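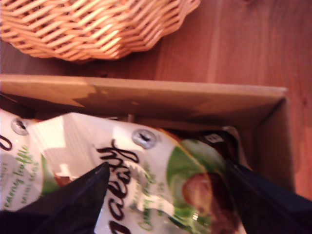
Unit 4 of the packing and presentation course deals with baskets: how to choose one, how to prepare the contents and how to fill it so that it survives being carried to a customer. Read these notes before the practical. Sweets should be sorted into a shallow open box before anything goes near the basket. Glossy film packets, such as the white one with the dark lettering, crease easily and slide over each other, so lay them where they can be lifted without pulling on their neighbours. Keep the basket on the same table as the box, within reach.

Handout revised August 28, 2018. Tutor: Zhiqiang Bai, Flarkurton Centre, packing room.

1. The basket
Most of the baskets we use come from Cornel and are hand woven, so no two are quite the same size. Check each one before use. Run a cloth round the rim. If it snags, there is a loose end that will tear film or tissue, and it should be trimmed with side cutters. Then hold the basket by the handle and press down gently on the base with the other hand. The handle should not shift where it joins the rim.

Look at the shape as well. A basket that narrows towards the foot holds less than it seems to from the rim, and small sweets dropped into it straight away will disappear. Pad the bottom third with shredded paper, pressed down firmly. With a tall arched handle you work from the sides, one hand at each, and turn the basket half way through.

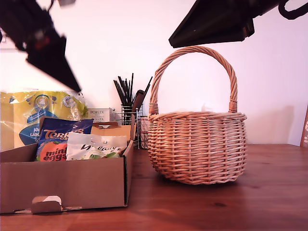

Fig. 2. Wicker basket with rope-twist handle and wrapped bindings, box of sweets to the left.

2. Sorting the contents
Set the box on the left of the basket if you are right-handed. Sort by size first and by colour second. Large flat packets go at the back of the basket, standing up. Twisted and crumpled wrappers are useful for filling gaps, and small bars go at the front, with the name showing where possible.

Sweets for a mixed order are usually heaped in the box as they come from the store. Take out anything torn or open and put it to one side. Check the weight against the order sheet. The standard Tang order is 549 g of sweets, and the large one is 916 g. Weigh the contents only, before they go in the basket - the padding is not included.

Pay attention to light. Shiny wrappers look different under a lamp, and white packets can hide the ones behind them. If a red or blue wrapper is in the lot, place it off centre and build round it.
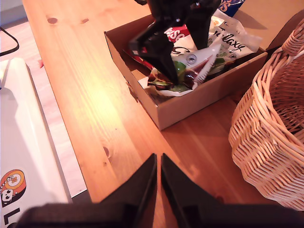
3. Filling and finishing
Start at the back and work forward. Place each packet and let go of it before reaching for the next one. Pushing two in together usually brings the padding up with them. Leave the rim clear all the way round.

When the basket is full, lift it by the handle to just above the table and set it down again. If anything moves, add paper underneath. Wrap in clear film from the Nusora roll, allowing some 100 cm for a standard basket, and tie it above the handle.

For the practical, bring scissors and your own order sheet. Empty boxes are to be flattened and left by the door.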